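Sivora Tables -- Customer Help Desk
Ticket 939: Dark scuffs and faint gray lines on gray-green tabletop (Clonton bench)
Status: Closed

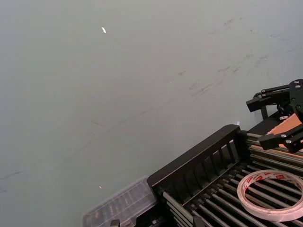

Customer's first message

Hello, and thank you in advance for reading all of this, as I have a feeling it's going to be longer than it needs to be. We have one of your Clonton benches with the gray-green top in our workroom at the Navarrete building in Flumeneck, and on the whole we love it. It's the right height, it doesn't wobble, and the color is very easy on the eyes at the end of a long afternoon. I bought it over the white one after a good deal of fussing and I've never been sorry.

My trouble is with marks. There's a patch of faint dark scuffs and streaks, mostly in one area, that look like someone rubbed them on with the side of a shoe (nobody has, as far as I know!). Then there are some fainter grayish lines running at a slant across the middle. You need to catch them in the right light, but once I'd noticed them I couldn't stop noticing them. There are a couple of tiny white specks on there too, but I'm calling those crumbs and not asking you to do anything about them.

What I've tried so far: a dry cloth, a damp cloth, and a damp cloth with rather more elbow grease. The scuffs got a little lighter, I think. The lines didn't budge. I stopped there, as I once ruined the shine on a very nice side table by being determined, and I would like to have learned something from that.

Could you tell me whether these are scratches or just something sitting on the surface? And what may I safely use on it? I've got a melamine sponge in the cupboard and it is calling to me.

Reply from the help desk

Hi there, and thanks for writing in with so much detail. Please leave the sponge in the cupboard for now! Those sponges are a very fine abrasive, and on a matte finish they can leave a shiny patch that stands out more than the scuff did. We can't put the matte back once it has been polished away.

From your note I'd guess you have two different things going on. Dark smudgy streaks on this top are very often transfer, meaning a bit of rubber or dark plastic left behind by whatever was dragged over it. Fine gray lines could be transfer too, or they could be light scratches, and it's hard to tell by eye. Would you try the following, in this order, and write down what happens at each step?

1. Clear off whatever will move, and lift things, please, don't slide them.
2. Brush the loose bits away with a soft dry brush. Those little white specks matter more than you'd think, as a hard crumb under a cloth makes new scratches.
3. Run a clean fingernail lightly across one of the gray lines, at a right angle to it. Does it catch?
4. Put a single drop of dish soap in a bowl of lukewarm water, wring a microfiber cloth out well, and wipe one small area of the dark scuffs. Twenty light passes will do more than two hard ones.
5. Dry it with a second cloth and look at it from low down, with the light coming from the far side.

One more question while you're at it. What normally lives on the table, and does it have feet?

Customer, later the same day

I've done my homework. I gave everything a good brushing and the specks went off with the rest of the dust, so they were crumbs after all, or bits of packing, or whatever it is that collects on a table that people use.

Fingernail test: I tried three of the gray lines. Two of them felt like nothing at all. On the third I thought I felt the slightest something, but then I'd been concentrating so hard that I might have felt it on a pane of glass. I tried again after a cup of tea and couldn't find it.

Soap test: better than I expected! The small area I picked came up noticeably cleaner, and there was a dark smear on the cloth afterward, which pleased me enormously. It isn't gone, but it's on its way. The gray lines looked just the same.

As for what lives on the table, there's a dark rack that stays out more or less permanently, and a clear container next to it. Neither weighs very much, but the rack does get pushed along when somebody wants more elbow room. I turned it over to look at the feet and there are four little pads underneath, and one of them is worn right down on one side. The gray lines run along the same way as the edge of the rack, pretty nearly. I feel a bit silly for not having put those two things together before I wrote.

Reply from the help desk

Please don't feel silly, this is how we find out about nearly all of them. A dark smear on the cloth means the scuffs are sitting on top, and that's good news. The lines are most likely the worn pad, and if your nail doesn't catch then I'd be hopeful about those as well.

For the scuffs, carry on with the soap and water and let it be a slow job. If they stall, take a plain white pencil eraser (white, please, the pink ones are grittier) and rub very gently along the streak, and then wipe away the crumbs before you do anything else.

For the lines, try a little rubbing alcohol on a cotton pad. Test it first on the underside lip or a back corner, wait until it's dry, and check that the color hasn't come off on the cotton and the matte hasn't changed. If both are fine, wipe along one line only, once or twice. Please don't use acetone, bathroom cleaner or any kind of cream polish.

I'll also pop a set of felt feet in the mail. The part number is 700 if you ever want more. They're a touch thicker than the pads you've got, so change all four at once or the rack will rock.

Customer, Saturday

The feet have arrived, thank you, and so quickly! I came in this morning with the radio and a free hour and made a proper event of it.

The eraser did very well on the scuffs. I'd say what's left is a shadow, and you'd need to be told it was there. The alcohol passed its corner test, and on the lines it was a mixed result. Most of them faded nicely. One, a longish one, is a bit fainter but still with us, and I suspect that's the one I thought I felt under my nail. I gave it two wipes as instructed and then I put the bottle away, which took some character.

New feet are on the rack, all four. It slides more quietly now, although I've put up a note asking people to lift it anyway. I did want to ask whether the long line can be filled or touched up somehow, or whether I should let it be.

Reply from the help desk

What a good morning's work. I'd let it be. We do sell a touch-up pen in that gray-green (number 189 in the parts list), but it's meant for chips along the edge, and on a flat matte area it dries a shade darker and tends to show up more than a faint line would. If the line ever starts to catch a nail clearly, or you see a different color at the bottom of it, write back on this same ticket and we'll talk about a replacement top.

For everyday care, brush first, then a damp cloth, then dry. A look under the rack every few months is worthwhile too, as grit loves to settle into new felt.

Customer, last message

Then I shall let it be, and happily. The brush now hangs on a hook at the end of the bench where even I can't lose it. Please go ahead and close this, and thank you for being so patient with somebody who writes letters instead of tickets.

Closed by help desk. Parts sent: felt feet, one set. Touch-up pen not sent. Ticket can be reopened by replying.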